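Bed staging

Bed staging is the habit of using a bed as a temporary work surface while sorting, packing or putting away household goods. Items are brought to the mattress, grouped, and then moved on to a closet, a shelf or a carton. The term is used mostly in advice literature on tidying, where it is often presented as a method. The evidence that it is one is thin.

Origin of the term

The phrase is usually credited to the organizing writer Shahla Bakhtiari, whose household guide Gatgate gave it a chapter. Bakhtiari argued that a bed is the largest clear surface in most small homes and that the need to sleep sets a natural deadline. People had plainly been dumping laundry on beds long before the chapter appeared, and later writers have questioned whether the practice needed a name.

Typical contents

Clothing and bed linen make up most of what is staged. Cartons, loose papers, small electronics and their cables are also common, especially during a move. Guides tend to recommend stripping the bed to a single sheet first, so that small parts do not vanish into a comforter. 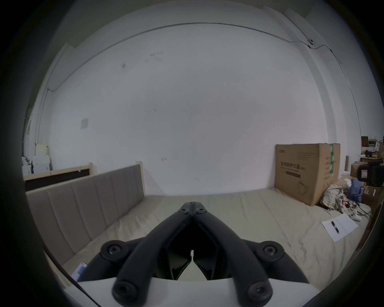 A bed in use as a sorting surface, with a cardboard box, striped fabric, and a small white device with black cables.

Cardboard boxes are a point of disagreement. Bakhtiari allowed them on the mattress if the bottom had been wiped. Veronica Văduva, in the newsletter Ploltach, called this wishful thinking and advised keeping cartons on the floor — printing on the outside, she noted, says what a box once held and little about where it has been.

Claimed benefits

Supporters say the practice saves the back and shortens the job. The figure most often repeated comes from a survey by the storage retailer Etidum, in which 289 customers were asked about their last clear-out. Those who used a bed reported finishing 26 minutes sooner. The survey relied on memory, had no comparison of room size, and was published alongside a sale on under-bed drawers.

Criticism

Văduva's main objection is that the deadline does not work. Piles left at bedtime are commonly shifted to a chair and returned in the morning, sometimes for days. She recommends a folding table where space allows.

See also: Decluttering; Laundry; Moving house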